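Section 5. Teaching a Task by Hand

Welcome back! If you have come straight from Section 4, your Piltia arm is bolted down, powered and talking to the control box, and you are probably itching to have it do something useful. In this section you will show it a task yourself, first by taking hold of the arm and guiding it, and then (if you bought the remote handle) by steering it from your chair. We use cloth folding all the way through, as it forgives a lot of clumsiness and a dropped cloth never hurt anyone.

Before you begin

You will need a couple of small, soft cloths, a clear stretch of work surface, and a bit of patience. Set aside a good part of an afternoon for your first try. Bradley Kettle, who wrote the first version of this section, liked to say that the first set of demonstrations is really for the person and the second set is for the arm, and we have found that to be very true.

CAUTION: Keep the stop button within reach of your free hand the whole time the arm is in Guide mode. Tie back long hair and take off scarves and loose bracelets.

5.1 Guiding the arm by hand

1. Turn the mode knob to GUIDE. The light on the base changes from white to green, and the joints go soft. Support the forearm with one hand as you turn the knob, or it may sag a little.

2. Press NEW TASK on the screen and give the task a name you will recognize later. "Fold cloth once" is a fine name. "Test" is not, and you will have a dozen of them before you know it.

3. Move the arm to a comfortable starting pose above the work surface and press MARK START. Every demonstration should begin from here, give or take a hand's width.

4. Press RECORD and wait for the beep.

5. Hold the arm by the gray collar, just behind the gripper, and bring the fingers down to the edge of the cloth. Go gently. Your own hand should stay behind the collar so that it doesn't wander into the wrist camera's view.

6. Squeeze the collar button to close the fingers, and pause for a breath before you lift or pull.

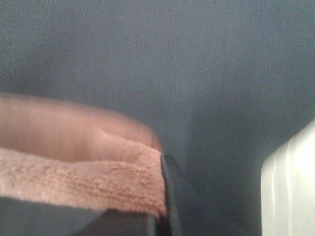 7. Carry the cloth over in one easy sweep, lay it down, and let go of the collar button. Slow and steady is best here - if you stop and start, the arm will learn to stop and start too.

8. Return to the starting pose and press STOP. The screen asks whether to keep or discard. Keep the ones where the task got done, even if they looked a bit wobbly.

Note: Grip force comes set to 80, and that suits most household cloths. Turn it down for anything thin or delicate. Thick, fluffy cloths may want two layers gripped together, so open the fingers fully before you come in.

5.2 Steering with the remote handle

The handle does the same job from a distance, and many people prefer it once they have the knack. Müzeyyen Tokgöz on our support desk swears by practicing with the speed at SLOW until you have quit looking down at the buttons, and only then moving up.

1. Plug the handle into the port marked HAND and turn the mode knob to REMOTE.

2. Sit so that you can see both the work surface and the wrist view on the screen.

3. Hold the trigger halfway to wake the arm. Letting go freezes it in place.

4. Record as in 5.1, steps 4 to 8, using the trigger's full squeeze to close the fingers.

CAUTION: Don't switch from REMOTE to GUIDE while the fingers are holding something. Open them first.

5.3 How many demonstrations?

For a single fold, some 80 good ones will give you a decent start. Shift the cloth a little between tries, turn it now and then, and change the lighting if you can. The control box stores up to 2000 demonstrations before it asks you to move older ones to a drive.

If the arm hesitates over the cloth during playback, add a few more demonstrations of just that moment and train again (see Section 6).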